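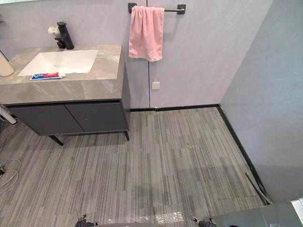

Notes de l'intervenant – diapositive 1. Le sujet est la chaîne de signalement en aérogare, du premier appel jusqu'à la clôture de la fiche. Le périmètre couvre les zones publiques et les sanitaires ; la piste est exclue. Rappeler que la plupart des objets signalés sont banals : un tube de dentifrice posé au bord d'une vasque relève de l'objet oublié, pas du bagage suspect, et la fiche doit permettre ce tri dès la première ligne.

Accueil | Programme | Interventions | Accès

Diapositive 2. Données du site de Surton, exercice de février : 570 signalements reçus, dont 200 par le personnel des commerces. Laisser le tableau affiché. Préciser que les doublons sont déjà retirés.

Diapositive 3. Outil Wimus. Quatre champs obligatoires : lieu, heure, nature, contact. Le champ « nature » est une liste fermée – ne pas ouvrir le débat sur le texte libre, il revient en diapositive 5.

Diapositive 4. Transmission au poste de garde. Délai cible : 33 secondes entre la validation et l'affichage. Le terminal Goodall ne respecte pas ce délai lorsque deux fiches arrivent ensemble. Correctif demandé, date non fixée.

Diapositive 5. Texte libre. Le prestataire Movitov propose une saisie vocale. Points à vérifier : bruit ambiant, langues prises en charge, durée de conservation des enregistrements. Passer vite si le temps manque.

Diapositive 6. Questions. Renvoyer les demandes sur la vidéosurveillance à la session suivante.

Ce site utilise des cookies de mesure d'audience. Accepter | Refuser

Contact – Mentions légales – Haut de page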